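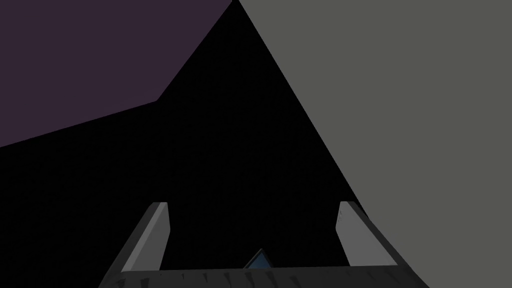 Figure 1. Rendered view: gripper, with flat purple, gray and black surfaces beyond.

Trellgate

Germination records for common vegetable seed, one row per tray. Version notes are at the end of this file.

Contents

trays.csv: one row per tray
counts.csv: one row per tray per reading
lots.csv: seed lots, with supplier code and pack year
units.txt: units and rounding rules
check.py: validates the three tables against each other

Summary

Trellgate holds records for 2000 trays of 50 cells each, sown one seed to a cell under indoor lights. It covers 12 crops: tomato, pepper, eggplant, lettuce, chard, beet, onion, leek, cabbage, kale, cucumber and squash. Readings stop when a tray has gone seven days with no new sprout, or at 30 days, whichever comes first.

The tables were built to compare storage conditions. They can be used to fit germination curves, but read the section on censoring before doing that.
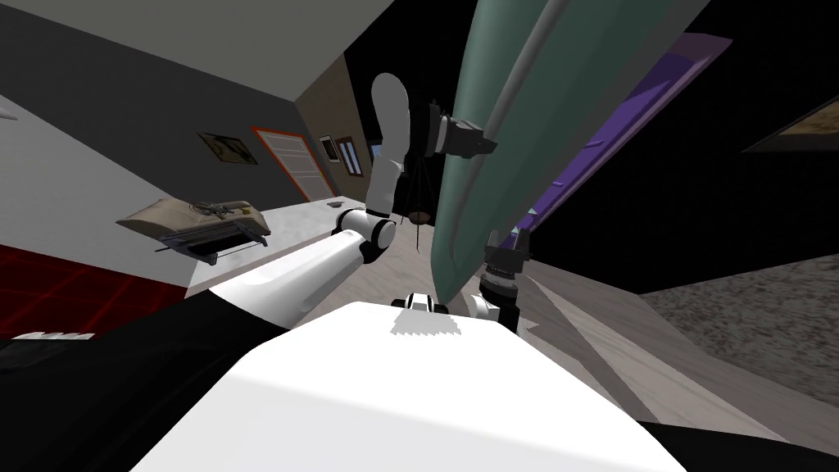 Aishwarya Krishnan

How the trays were run

Seed was stored in paper envelopes inside one of three containers: a sealed jar with desiccant, a sealed jar without it, or an open box. The container is in the column store, with values jd, jn and ob. Storage time in months is in store_mo. Lots were split before storage, so a lot_id normally appears under all three values of store. A few small lots appear under only two.

Trays were bottom watered. The mix was the same peat and perlite blend throughout, but the supplier changed bags between batches without changing the label. The batch column lets you separate them. Batch effects on lettuce are large enough to matter; on cucumber and squash I could not find any.

Soil temperature was logged every 15 minutes with a probe in the center cell of one tray per shelf. The value in temp_mean is the mean over the life of the tray, taken from the probe on its shelf. Trays near the ends of a shelf ran cooler than the probe says. The column pos gives the slot number counted from the left.

Columns in trays.csv

tray_id: string, unique
lot_id: string, joins to lots.csv
crop: string, lower case
store: jd, jn or ob
store_mo: integer, months
batch: integer
shelf: integer
pos: integer
temp_mean: degrees Fahrenheit, one decimal
end_day: integer, last day read
flag: empty, or one of d, m, x

Flag d means the tray dried out at least once. Flag m means visible mold. Flag x means the tray was dropped or mixed up and should be excluded from everything except the completeness check. Only one flag is stored, with x taking priority over m and m over d.

Columns in counts.csv

tray_id: string
day: integer, sowing is day 0
up: integer, cumulative sprouts
lost: integer, cumulative sprouts that died after being counted

A sprout is counted when both seed leaves are clear of the mix. For onion and leek the rule is different: the loop has to be visible. Beet and chard are a nuisance here. The cluster can produce more than one seedling, and up records cells with at least one seedling, not seedlings. 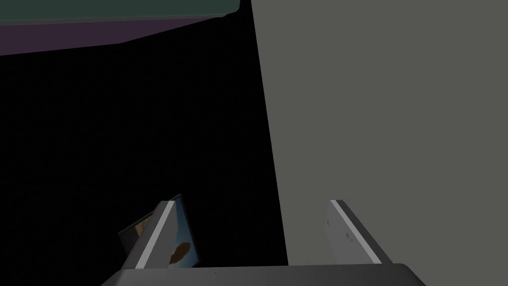 The same rule applies to lost for those two crops. A cell goes into lost only when every seedling in it has died. Earlier drafts of the table mixed the two definitions, and the curves for chard dipped and recovered in a way that made no sense.

Censoring

Seeds that had not sprouted by end_day are right censored. They were not dug up or tested for viability. Pepper and eggplant are the crops most affected. Treating unsprouted pepper seed as dead will understate viability, particularly on shelves where temp_mean is low.

Running the checks

python check.py --dir .

The script needs Python 3 and nothing else. It exits with 0 if all keys join, no cumulative count goes down, and up never exceeds the cell count. Rows with flag x are reported but do not fail the run.

Known problems

Readings were taken in the evening for most batches and in the morning for batch 4. Day numbers were not adjusted.

The probe on shelf 3 read high until it was replaced in September. Affected rows are not corrected.

Onion lots stored past 24 months are sparse. Do not fit a separate curve for each container there.

Version notes

1.2: beet and chard recounted by cell. pos added.
1.1: flag priority changed so that x wins.
1.0: first release.

License

CC BY 4.0. Cite the version number along with the name.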